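**1/** Spent the week sorting my late aunt's photos. She left 2492 of them, and 301 are the same lighthouse in slightly different fog.

**2/** Her labelling system was a pencil note on the back. Favourites so far: "Him again", "Before the soup", and "NOT Gwenllian". Gwenllian Bowen has seen that last one and would like it known that it's obviously her.

**3/** The scanner software wants a date for every print. I have been typing "brown kitchen era" into the date field and it keeps coming up red. Philistine.

**4/** Tomoyo Kaneko told me to do the slides first because slides fade. Ravindra Chauhan told me to do the prints first because prints curl. I did the biscuit tin first because there were still biscuits in it.

**5/** Do not eat the biscuits.

**6/** Progress: 2098 scanned. The rest are in albums with those sticky pages, which have bonded with the photos in a way most marriages would envy. Dental floss, slid behind, very slowly. Mint flavour if you want your grandparents to smell nice.

**7/** A cousin asked if I could "just put them all on the cloud". She has not answered an email since January, so I don't know which of her nine lost passwords she plans to look at them with.

**8/** Naming files. I started with place, year, people. By the second evening I had one called lighthouse_fog_maybe_uncle_FINAL_2. I've gone back and fixed it. It is now lighthouse_fog_uncle_probably.

**9/** People keep asking what I'll do with the originals. They're going back in the tin. I'm also keeping 2 copies of the scans in different houses, after Fermín Leiva described losing everything to a burst pipe, in more detail than dinner called for.

**10/** If you have an older relative and a free afternoon, sit down with the box and a pencil. Ask who everybody is. Write it down while they're still willing to gossip. I'd give up every lighthouse to know who "Him" was.

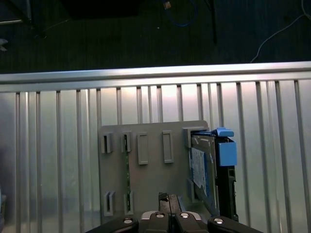

*Aravena Family History Club · Photo & Slide Group*

**11/** Drive in its caddy, blue latch on top. Fog not included.

**12/** Tharushi Bhuiyan thinks "Him" may be the dentist. Further enquiries after the holidays.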